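Section 4. Drying and Airing Cotton Items

Read this section after the Navaneo heated drying cabinet has been leveled and connected as described in Section 3. The cabinet must stand upright for at least one hour after delivery before it is switched on.

4.1 Before the first load

1. Open the door fully and remove the two foam blocks from the upper rail.
2. Wipe the inside walls with a damp cloth. Do not use bleach or scouring powder.
3. Slide the drip tray in until it clicks.
4. Close the door and run the Airing program once with nothing inside. A slight smell during this first run is normal.

CAUTION: Do not cover the vent on top of the cabinet. Leave a gap of 40 cm between the vent and any shelf or ceiling.

4.2 Loading

1. Spin the laundry at the highest speed the care label allows. Dripping items will overfill the tray.
2. Hang shirts and T-shirts from the hem on the lower rail. Heavier items such as towels go on the upper rail.
3. Leave a hand's width between items. Crowded items dry unevenly, and the damp sensor may end the program early.
4. Check that nothing touches the heater guard at the back.

Note: The total load must not exceed 665 g on a single swing-out arm. The main rails carry more; see the table in Section 9.

4.3 Choosing a program

Turn the dial to Cotton, Mixed, Delicate or Airing. Cotton runs for 94 minutes. The other programs stop when the sensor reads dry. To extend any program, press Plus once for each extra ten minutes. The display shows the new time for three seconds and then returns to the countdown.

If the door is opened during a program, the fan stops and the countdown pauses. Close the door and press Start to go on. If Start is not pressed within five minutes, the program is canceled and must be set again.

4.4 Unloading and folding

1. Wait until the fan has stopped. Metal buttons and zippers stay hot longer than the fabric.
2. Feel the collar and seams. If they are damp, run Airing for another ten minutes.
3. Lay the item on a clean, flat surface and smooth it by hand.
4. Fold the sides in, then fold up from the hem. Light creases come out with wear or a cool iron. 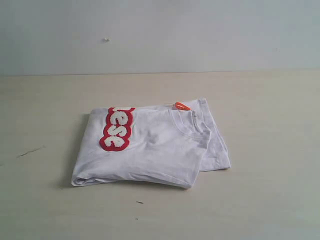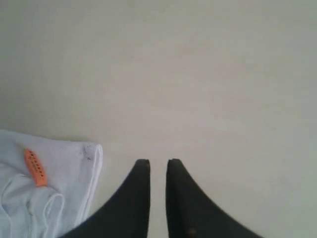
Fig. 4-3. Tabletop for folding; T-shirt in the first view.

Let cotton items rest for a few minutes before putting them in a closed drawer. Items stored while warm can take on a stale smell.

Note: Thick knitwear should be dried flat on the mesh shelf (sold separately, part 183). Do not hang it from the rails.

4.5 After each use

1. Pull out the drip tray and empty it.
2. Lift the lint screen from its slot and brush it clean. Rinse it once a month under the tap and let it dry completely before refitting.
3. Leave the door ajar until the inside has cooled.

CAUTION: Never run the cabinet without the lint screen. Lint on the heater can catch fire.

4.6 If the load is still damp

Check the lint screen first, then the load. Too many items on one rail is the usual cause. If the screen is clean and the load is light, hold Plus and Start together for five seconds to reset the damp sensor. The display goes blank and then shows a row of dashes.

If the dashes do not clear within one minute, unplug the cabinet and contact the Grarnton service desk. Have the serial number ready. It is printed on the plate inside the door, below the hinge.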